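Search this manual
Enter keyword or section number
Go

Section 7. Preparing the Work Table Before a Supervised Run

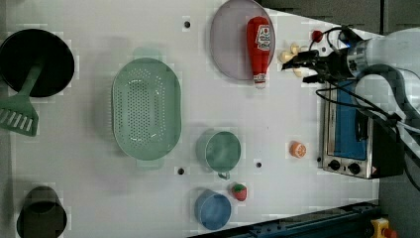
This section applies to every station on which the arm handles household objects. It is to be read together with the Zepeda site rules, which take precedence where the two differ. Operators who have not signed the site rules may observe but may not start a run.

7.1 Before power is applied

1. Confirm that the emergency stop is within reach of the operator's chair. Press it, then release it only when step 4 is complete.
2. Check that the arm cables hang free through the full turn of the wrist.
3. Place the objects named on the run sheet. Bottles may be laid on their side, caps closed.
4. Remove personal items, including drinks, from the table and from the floor beside it.

CAUTION: Knives, glassware and anything containing liquid are not permitted on the table unless the run sheet names them.

7.2 Starting the run

1. Announce the start aloud. All persons shall stand behind the marked line.
2. Set the speed limit to the training value. Do not raise it during a run.
3. Open and close the gripper once with nothing between the fingers.
4. Begin the run and keep one hand free for the stop.

NOTE: Appliances used as handling objects shall remain unplugged. Their doors may be left open or closed as the run sheet directs.

7.3 Moving an object by hand

Pause the arm and press the emergency stop before reaching over the table. A software pause alone is not sufficient. After the object has been moved, repeat 7.2 from step 1.

7.4 Records

Enter each stop in the Lutlow log before the end of the shift, with the operator's name and the run number. Gripper pads are inspected at 3,000 cycles. A station that reaches 3,150 cycles without inspection shall be taken out of service. Logs are reviewed on Friday.

Comments

Maricruz Palacios: Does 7.3 apply if the arm is parked in its home position?

Leopoldo Ventura: Yes. Parked is treated the same as paused.

Yến Đoàn: Form 386 still shows the old pad interval. Please replace it.

Related items
Section 6. Mounting and Cable Routing
Section 8. Gripper Pad Inspection
Nenditz Station: February Changes to the Run Sheet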